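Notebook, Monday — foreign influence registration file, Rondonuwu matter
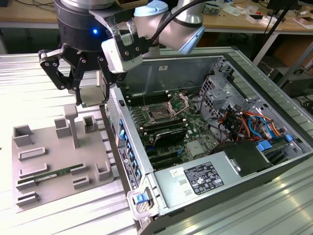 Open desktop tower on its side on the metal worktable, beside the grey fixture plate.

09.40. Court bundle received from the Eston registry, 3029 pages. The index lists 21 exhibits; exhibit 17 is absent and has been requested in writing.

The prosecution's case rests on the claim that Rondonuwu acted for the Kasitz foundation without registering as its agent. The defence says he was a paid conference organiser. Both sides rely on the same emails, so the order in which they were sent matters a good deal.

S. Kusuma has begun the timeline. Dates are to be entered as they stand in the message headers, with the time zone noted — the Sokska office kept its own clock settings until July. Two messages carry the same subject line and must not be merged.

Translations: use the court's version throughout. Where our reader differs, record the difference in the margin and leave the text alone.

14.15. Registry confirms that exhibit 17 was sealed at the bail hearing. Application to inspect drafted, awaiting signature. Syafiqah Kusuma to hold the working copy until then. Bank records not yet started.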